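Mayu Takeda wants me to sit down on a toilet in a shop and think about it. I would prefer to think about it standing up.

She runs the bathroom floor at Saltwood, the fittings showroom in Idthorpe, and has been selling smart toilets for eight years. I came with one question: does anyone need one?

"Need is a funny word," she says. "You don't need a kettle. You've got pans."

I tell her a kettle doesn't cost what these do. She lets that go and talks about heated seats, which she says win over people who came in laughing. How many came in laughing? "Most. Husbands, mainly." 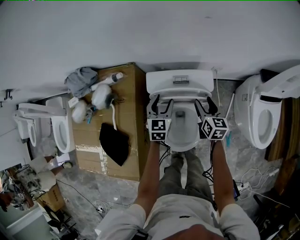
White smart toilets at Saltwood, one with its lid up.

What happens in a power cut? The answer varies by model, she says, and buyers should ask before they pay. I ask whether they do. "Some do. You'd be surprised what people don't ask."

The wiring bothers me more. Few British bathrooms have a supply anywhere near the pan, and Takeda concedes that the electrician's bill can put people off. One customer in Asgate was quoted 200 pounds for that alone and went home with an ordinary seat. "Fair enough," she says. "I'd sooner that than have it sent back."

And cleaning? She says the smooth shape helps. I point out that a cloth helps too - she laughs, but doesn't argue.

Her colleague Tetsuya Yoshida has had one at home for 26 months. Would he go back? "To a cold seat? In March?" He looks at me as if I had suggested a bucket.

I left without a brochure. Takeda posted me one anyway.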